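Gripper trials on the bin cell: where we are up to

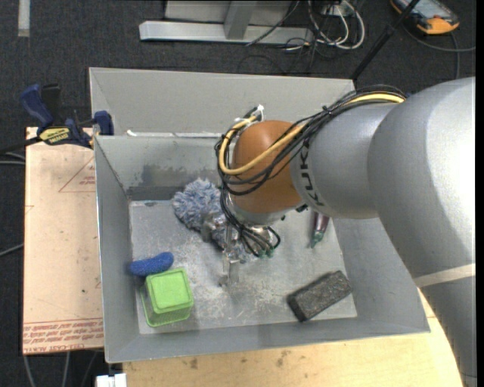
The comparison of end effectors for mixed-bin picking has finished its first round, and this item covers the set-up, the numbers and what we plan to change before August. Three tools were put on the same KUKA arm in turn: the Konevis two-finger parallel gripper, the Jusis gripper with the narrow fingers and built-in suction, and the Escobar soft-finger unit. All were run from the same controller program, with only the tool offset and the grip timing altered between them. The object set is deliberately awkward. A shaggy blue-gray and white duster sits in the same bin as a bright green translucent box and a rough black block, so a tool that copes well with flat faces has to deal with loose fibres a few seconds later. Scoring was pass or fail on each attempt, where a pass means lifted clear of the bin wall, carried across and released in the second bin.

Across the round we logged 3049 attempts. Of these, 49 were thrown out because the air supply had dropped below the set pressure, leaving 3000 for the comparison, split evenly between the tools. Anyone wanting the raw logs can find them on the shared drive under the Trislow project folder. The column headings changed partway through, so read the notes file first.

Konevis. The most repeatable of the three on rigid items. Jaw position reads back cleanly and the controller can tell a missed grip from a thin object without help from the camera. It did poorly close to the bin walls. The finger bodies are wide, and the planner rejected most approaches within a finger's width of the side. Sloping walls made this worse, as an item resting against the slope leaves very little room on the far side for the second finger.

Jusis. Better access, and the best overall score. The narrow finger gets down to the floor of the bin beside an item without pushing it away first. Suction was left off for fibrous objects and switched on for anything with a smooth face. The drawback is the hosing. The air lines hang ahead of the fingers and were caught against the bin rim several times at high wrist angles. One fitting worked loose during the second day of running and had to be reseated. We have since limited wrist rotation in software, which costs some poses but stopped the snagging.

Escobar. Gentle on soft goods and very tolerant of position error – the fingers wrap whatever they meet. It was slow to release, and on heavier items the grip sagged during the transfer move. Dropping the transfer speed fixed most of that but pushed the cycle time past what the cell can accept.

Vision. Two depth cameras were also compared, both on the fixed mount. The difference between them was smaller than the difference between grippers. Translucent plastic was a problem for both, with the depth map often returning the bin floor through the side of the item. Of the failed attempts we have reviewed by hand, 238 were traced to bad depth and not to the tool. Those have been kept in the totals for now, as every gripper faced the same cameras, but they will be reported separately in the final write-up.

Cabling. The cable bundle across the wrist needs another look before the next round. The current loop has enough slack for the full range of joint six, but the slack swings during fast moves. A shorter loop with a second tie point is the likely answer. If you change the dressing, jog the arm through its limits at low speed with the pendant before running any program, and write the change in the cell log.

Bin location. The bins are clamped to the table and should stay that way. A shift of a few millimetres was enough to upset the wall-avoidance model during early testing, and recalibrating takes most of a morning. Please don't loosen the clamps to make room for other jobs.

Next round. The Konevis unit will be refitted with slimmer fingers, which are being machined now, and retested against the Jusis on the same object set. The Escobar will be held over for the soft goods trial in August. We also want to try force feedback on the final approach, so that the tool stops on contact with the bin floor instead of relying on the depth value. The controller supports it, although the update rate may turn out to be the limit.

Requests for objects to be added to the set should go in the cell log, along with the item's mass and its longest dimension.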